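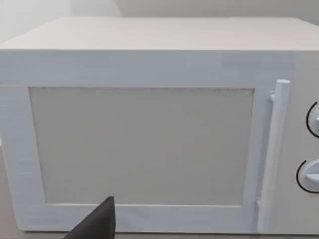

흰색 전자레인지, 정면에서

회사 소개

무스트우드 인쇄는 책자, 상자, 안내판을 만드는 인쇄·후가공 업체입니다. 자나카 초두리가 중고 재단기 한 대와 단색 오프셋기 한 대로 시작했고, 지금은 디지털 인쇄와 제본, 소량 패키지까지 한 건물 안에서 처리합니다. 직원은 대표를 포함해 열한 명입니다.

처음 몇 년은 거래명세서와 봉투가 매출의 대부분이었습니다. 양식지 주문이 줄면서 무선제본기를 들였고, 그 뒤로 학교 교재와 전시 도록 일이 늘었습니다. 가장 오래된 거래처는 하울랜더 출판사로, 계절마다 나오는 시집 시리즈를 맡고 있습니다. 본문은 미색지 100g, 표지는 280g 아트지에 무광 코팅이 기본 사양입니다.

하는 일

책자: 중철, 무선, 사철 제본. 사철은 외부 제본소와 함께 진행하며 납기가 5일 더 걸립니다.
패키지: 단상자, 슬리브, 띠지. 칼선 도면이 없으면 샘플 상자를 보내 주셔도 됩니다.
안내판과 배너: 실내용만 제작합니다. 옥외 간판은 하지 않습니다.

오프셋은 대략 2000부부터 단가가 맞습니다. 그보다 적은 수량은 디지털로 견적을 드리고, 두 방식의 가격 차이가 크지 않으면 견적서에 둘 다 적습니다.

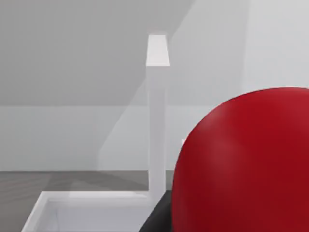
붉은 구와 흰 기둥

작업 방식

파일이 들어오면 제작부장 나트나엘 쉬페라우가 재단 여백, 서체, 별색을 먼저 확인합니다. 문제가 있으면 당일 전화를 드립니다. 색이 중요한 작업은 교정지를 뽑아 보내고, 서명을 받은 다음 인쇄에 들어갑니다. 인쇄 감리를 원하시는 분은 오전 9시 이후에 오시면 됩니다. 금요일 오후에는 기계를 세우고 롤러 세척과 정비를 하므로 감리를 받지 않습니다.

견적과 재고 관리에는 시두투스라는 프로그램을 씁니다. 주문 번호를 알려 주시면 어느 공정에 있는지 전화로 바로 안내해 드립니다. 인쇄용 파일은 납품 후에도 보관하며, 재쇄 때는 수정된 페이지만 다시 보내시면 됩니다.

지난 7월에는 로사멜 거리에 있던 후가공실을 본 건물 1층으로 옮겼습니다. 접지와 포장이 인쇄실 바로 옆에서 이루어집니다. 방문 수령도 1층에서 하시면 되고, 건물 뒤편에 차를 두 대 댈 수 있습니다.

검색어를 입력하세요 검색

댓글 3

종이접는사람
띠지만 따로 주문해도 되나요? 책은 다른 곳에서 이미 찍었습니다.

무스트우드 인쇄
네, 가능합니다. 책등 두께와 판형을 적어서 메일로 보내 주세요.

도록담당
후가공실 옮긴 걸 모르고 예전 주소로 갔다가 돌아왔어요. 약도도 바꿔 주시면 좋겠습니다.

문의: 홈페이지 견적 게시판 | © 무스트우드 인쇄 | 맨 위로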